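Speaker notes — Budgeting a hand-held gripper collection line
Jolene Ashby, equipment planning, Lendenar
Revised 28 February 2022

Slide 1. Title
Give name and role. State scope: capital and running cost for hand-held gripper stations. Arm purchases are covered in Chaminda Sivakumar's talk after the break, so send arm questions there.
Slides go out afterward. No need for anyone to copy numbers down.

Slide 2. Where the request came from
In November the Fairweather group asked for 12 stations. The request listed grippers and nothing else. Finance returned it with one line: "What does a station include?"
Most of this talk is the answer to that line.

Slide 3. Definition of a station
One operator, two hand-held grippers, one marker cube per gripper, cables, a work surface, a chair, a task kit. Read the list slowly.
Point out that the grippers are the only items on it with a lead time. Everything else is catalog stock, and everything else is what gets forgotten.

Slide 4. Floor space
Leave this one up for a minute.

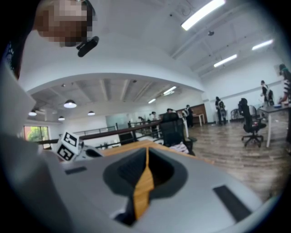
View from the gripper camera: tabletop, railing, office chairs and a desk beyond.

Talking points:
A shared open-plan room is workable. The rate per square foot is lower than for a closed lab, and fluorescent light is already in the ceiling.
Note the marker cube on the housing at upper left. Tracking depends on line of sight to the printed faces, so table placement is a budget item. Moving tables after setup costs a recalibration each time. We charged 265 dollars of technician time per move at the Lindum site.
Windows: ask for the daylight plan before signing for a room. Blinds are cheap if they go in the first order and slow if they go in the second.
Other people will be working in the same room. Plan aisle width for them too.

Slide 5. Per-station cost
Consumables and small parts: 378 dollars per station per quarter. This covers finger strips, reprinted marker faces, cable replacement and task objects.
Full fit-out excluding grippers: 1327 dollars per station. This covers table, chair, storage box, cable management and stands.
Do not read the gripper quote aloud. Skandthorpe has asked that unit pricing stay off slides. Anyone with a signed agreement can get it from me.

Slide 6. What the operator handles
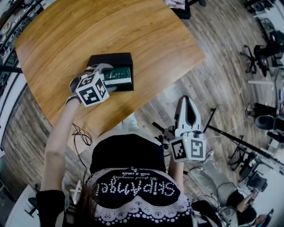 Operator view, two grippers, one over an open box on the table.

Talking points:
Both hands are committed. Anything the operator has to press, log or adjust during a run needs a foot switch or a second person. Price one or the other. Fairweather priced neither.
Cables. There is a black one by the left hand and a white one at the right-hand gripper. Budget spares for every cable type in use, and order them in two lengths. Our first batch was all one length and half of it went back.
Task objects: a box and a flat item to go in or out of it will keep a station busy for a long time. Requests for elaborate task kits should come with a task list attached.
Stands and tripods take floor area at the feet — measure the spread of the legs, and use that figure in the layout drawing. The pole diameter tells you nothing.

Slide 7. Purchase or lease
Lease if the program runs under a year. The lease terms we were offered exclude finger wear, so keep the consumables line unchanged in either case.
Purchase if the stations will pass to a second project. Get the transfer agreed in writing with the receiving budget holder.
Expect a question on resale. Answer: assume zero.

Slide 8. Order sequence
Grippers first. Then room, power and network. Then furniture. Task objects last, after the task list is frozen.
Hold two stations back from the first release. Lindum released all of theirs at once and had to rework the mounts on every one.

Slide 9. Questions
Likely: insurance, operator shift length, who owns the marker templates. Insurance goes to site services. Shift length is in the Lindum operating sheet, page two. Templates belong to the project that paid for them.
If time is short, skip slide 7 and take questions from slide 8.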